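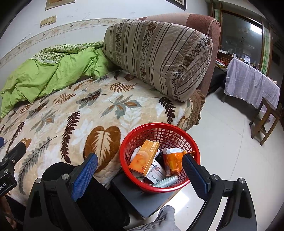 A red plastic basket of packaged goods, sitting beside the bed.

How to Sort Out a Household Medicine and Snack Stash (Without Buying Anything)

Storage blogs love to sell you a system. I tried the Sinusley method last April, with its 15 labels and color chart, and I was back to digging through old cartons in 8 days. I doubt most homes need any of it.

Start by tipping everything out onto a towel. Read the date on each package. If the date has rubbed off, I throw it out, whatever the forums say about things "keeping for years."

Next, split food from medicine. Plenty of guides put both in one "wellness bin," and I can't see why. Medicine goes up high, in a closed cupboard, away from children and steam. Leave it in its own box with the leaflet.

Food can go in any open basket. Stand pouches upright, lay flat boxes along the side, and put whatever expires first on top. Skip the clear tubs from Lahlou unless you have ants.

Then check it again when the seasons change. An app will offer to remind you. A pencil note on the cupboard door has worked better for me.

Updated 23/05/2024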